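Search this notebook Search
Home | Cell notes | Data runs | Parts | Older entries

Processor task, grey fixture plate, notes for the week

Wednesday

We changed the plan for the demonstrations. Until now each operator started from the same home position, with the arm straight above the plate. The policy learned this start very well and very little else. If I moved the arm a hand's width to the right before pressing run, it went back to where home used to be and only then began to look for the chip. So from this morning the start position is drawn at random by the script, and the operator has to accept it, also when it is ugly.

Target for the new set is 72 good episodes per operator. Two operators for the moment, both trained on the old set, so they have habits. I asked them to go slowly in the last part of the approach and not to correct the fingers with many small jerks. The jerks go directly into the data and then the arm repeats them with great confidence.

Counting of episodes, as the Norport people asked: 1,465 in the store before today, all tasks together. I did not remove the old fixed-start ones. They get a tag, and we decide at training time if they come in.

Episode limit stays at 60 seconds. When the limit is reached the episode is closed and marked "long", it is not deleted. I would like to keep these for the recovery study, if we ever do it.

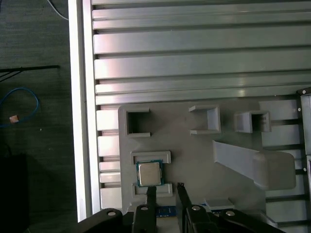
Stoncombe, April

Wrist view at the approach, fingers open, chip between the two raised rails of its slot. I keep this one in the notebook for the position of the left finger. The tip is very close to the chip, and the chip sits a little turned. With the chip turned like this, a straight close is risky, as one finger may touch a corner first and push. In the instructions I have now written: if the chip is turned, bring the wrist to the same angle first, then close. Both operators did it already by feeling, but not in the same way, and the model gets two different answers to the same picture.

Second remark on the same view. The wrist camera sees a good part of the floor on the left, with cables on the carpet. The floor is not part of the task, but it is in every frame, and when someone moves a cable the background changes in the middle of a session. Two possibilities: crop the left side before training, or leave it and move the cables on purpose between sessions. I prefer the second. Cullinane prefer the crop, their argument is that the network is small and should not spend itself on carpet. We can train both and compare, it costs one night.

The light on the aluminium rails is also not equal, brighter to the right. I have not seen that this disturbs anything. Only noted.

Afternoon

Mulier sent the new labelling sheet. The states are now: approach, align, close, lift, place, release. "Align" is new and I am glad for it, before it was hidden inside approach and we could not find the turned-chip cases again without watching everything.

One problem with the sheet: it has no state for a second attempt. If the operator closes, misses, opens and closes again, I write close twice and put "retry" in the comment. Please do the same until they answer.

To do:
- random start also for the wrist rotation, not only for the position
- write the align rule on the card next to the leader arm
- ask Norport if "long" episodes count for the total
- check the clock of the recording computer against the arm controller, last month there was a small drift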